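**Kindar brings its linen take-back program to regional Victoria**

Aug 19, 2019

Kindar, the family-run bedding company that has been cutting and sewing sheets in its Ballarat workroom since the founders' kids were still in prams, is delighted to announce that its linen take-back program will open to households right across regional Victoria this October. The program has been running quietly out of the Ballarat shop for the past year, and the response from locals has been so warm — and the back room so full — that the team felt it was high time to share it more widely.

The idea is a simple one. Anyone with sheets, doona covers or pillowcases they no longer want can drop them at a participating shop, whatever the brand and however faded the colour. Linen in good nick is laundered and passed along to Abella, a housing service that helps people set up home after a rough patch. Linen that has seen better days goes to Wurkon, a textile workshop in Geelong, where it is sorted by fibre and cut down into cleaning cloths, bag linings and stuffing for draught stoppers.

In its trial year the program took in 295 kilograms of bedding. Of that, 93 kilograms was in good enough condition to go straight to Abella's clients, and Wurkon found a use for very nearly all of the remainder.

"I grew up in a house where a sheet became a drop sheet, and then a rag, and then a thing Dad wrapped the tomato stakes with," said Rochelle Grimshaw, founder of Kindar. "We sell people new bedding for a living and we're proud of it, but it never sat well with me that we had nothing to say about the old set. People would ask at the counter, and we'd sort of shrug at them. I'm so pleased we can finally give them a proper answer, and I'm especially pleased that folks in Horsham and Ararat won't have to drive all the way to us to get it!"

From October, collection tubs will be found at shops in Ballarat, Ararat, Horsham, Castlemaine and Colac, with Bendigo to follow once a suitable spot has been settled on. Customers who bring in a full bed set will receive a voucher towards their next purchase at Kindar, though there is no obligation to use it, and the team is quite happy for vouchers to be handed on to a neighbour.

Seema Bajpai, who coordinates household goods at Abella, said fresh bedding was among the first things people asked for when they were given a set of keys.

"You can get by with a borrowed kettle and a camp chair for a good while, but everybody wants to make up their own bed on the first night," Ms Bajpai said. "Queen and king single sizes are always gone before I've finished folding them. If you've got either of those sitting in the top of a cupboard, please do think of us."

Kindar will also mark the expansion with a modest addition to its own range. The Cuvholm fitted sheet, designed by Kenta Ishida over two winters and a good many pots of tea, is made with a single fibre throughout, including the thread, so that it can be recycled at the end of its life without being unpicked. It will be available in double, queen and king from $71, with matching pillowcases to come in the new year. Existing colours in other Kindar ranges will stay as they are.

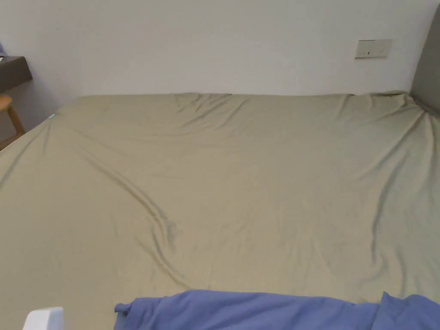

Does linen have to be ironed before it is dropped off? Clean and dry is all we ask, so please leave the ironing board where it is and simply fold or roll each piece so it fits in the tub.

Mattress protectors and flat sheets are welcome as well. The program can't accept pillows, doona inners or electric blankets, which need to go through your local council's own collection. A small tear or a worn hem is no trouble whatsoever, but anything affected by mould or paint is best kept at home.

Shops interested in hosting a tub are warmly encouraged to get in touch. Kindar supplies the tub, the signage and the pick-ups, and a shop needs only a dry corner by the door and someone willing to give us a ring when it's getting full.

**Media enquiries:** Lovely Belmonte, Kindar, Ballarat. Interviews with Rochelle Grimshaw and Seema Bajpai can be arranged on request, and visits to the Wurkon workshop are welcome by appointment on weekday mornings.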